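Imard: a small picture sharing site with tags that work (hopefully)
Project report, web systems unit
Birger Backlund and Agnes Hellström
Submitted 11 April 2019

1. What we set out to do

Build a picture sharing site. People upload, people tag, people find. Most of the big meme and wallpaper sites are awful to search – the same paragraph of keywords stuck under every picture, title repeated four times, uploader's name missing half the time. We wanted to see how far you get with a short title, a colour swatch and tags chosen by whoever uploads. No auto-written blurb.

Working name was Canpolat until week three, then Imard. Some of the database tables still say canpolat_. Not going to rename them now.

2. Set-up

Hosted on Eseck student plan. Cheap, slow in the evenings. Upload form, gallery page, single picture page, search, report button. Thumbnails made on the server at upload time, original kept in a separate folder. Front end is plain templates, we dropped the framework after losing a whole weekend to it.

Agnes did upload, thumbnails and the reporting queue. Birger did search, tags and the accounts. Both of us did the styling, which is why the header and the footer don't match.

Captions on the picture page are limited to 60 characters. Longer than that and people start writing for the search engines.
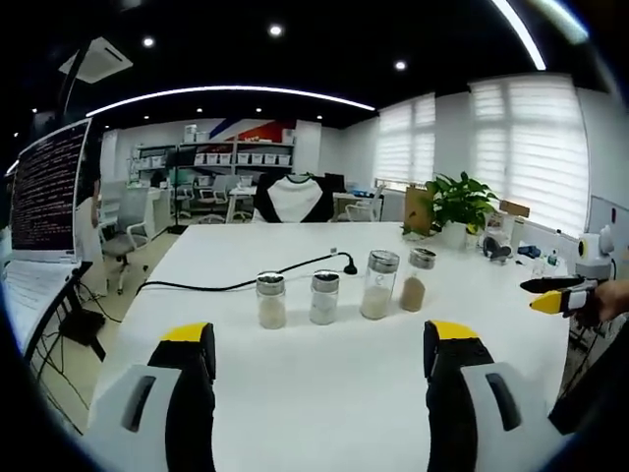 Figure 1. Glass jars with silver lids on a white table.

3. Duplicates

Bigger problem than expected. The same meme comes in cropped, recompressed, with a different border, with someone's watermark in the corner. An exact file hash catches almost none of it. We moved to a perceptual hash: shrink the picture, go greyscale, compare neighbouring pixels, store the result as a short string. Two pictures with close strings get flagged and the uploader sees "is this the same as...?" before it goes live.

Works well for recompressed files. Works badly for text memes, where the background is identical and only the joke changes. Those get flagged constantly. Birger's fix was to let the uploader click past the warning, and then everybody clicked past the warning. Agnes wanted a second hash on just the top and bottom strips where the writing usually sits. Half built, in the branch called strips, not merged.

By the end of testing there were 172 pictures on the site, not counting the ones we deleted ourselves while breaking the upload form.
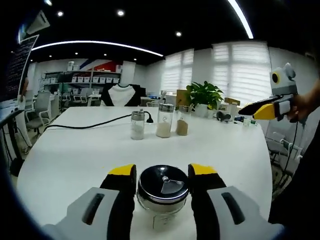 Figure 2. Jar with a glossy black lid, other jars further back.

4. Testing

7 testers, all from our year. Each got an account and a list of things to do: upload something, find a picture someone else had uploaded, change a tag, report a picture, delete their own account.

Uploading fine. Finding was mixed. Deleting an account left the pictures behind with a blank uploader name, the exact thing we complained about in section 1. Fixed the same night. Pictures now go with the account.

Tag editing was the surprise. We assumed people would argue over tags but they mostly left them alone, even obviously wrong ones. One tester said it felt rude to change somebody elses. Wikipedia-style editing maybe needs more people, or people who don't sit next to each other in the lab.

The report button was too close to the favourite button on phones. Moved.

5. Search and tags

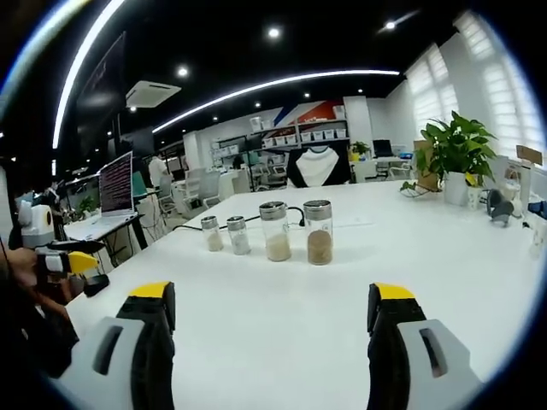
Search matches on title and tags only, with tags weighted double. Nothing looks inside the picture itself. So a result is only as good as what the uploader bothered to type, and people type the main thing and stop. Tag the spice jars above "jar" and "spice" and that's what you get – the white keyboard lying behind them and the black cable don't exist as far as search is concerned. Someone after a keyboard picture never reaches it. We tried prompting with "anything in the background?" under the tag box and the number of tags went up, but so did rubbish like "background" and "nothing".

Singular and plural are merged. Spelling variants are done by hand from a list (colour/color, grey/gray, favourite/favorite). Slang isn't handled at all.

Iradik, the tag suggestion library we tried first, was dropped. It kept offering the most popular tags for everything, so popular tags got more popular.

6. Copyright

Short section becuase we ran out of time. Testers were told to upload their own pictures or openly licensed ones. Memes are a mess here, the base photo nearly always belongs to somebody. The site has a takedown form, and a reported picture is hidden until one of us looks at it. For a public site that would need an actual policy and someone awake to read the emails.

7. Still to do

Merge the strips branch or bin it. Paging on the gallery, right now it loads the lot. Password reset – the link works but the email lands in junk. Alt text as its own field, seperate from the caption. The Eseck plan runs until September so the site stays up till then, log in with the marker account in the appendix.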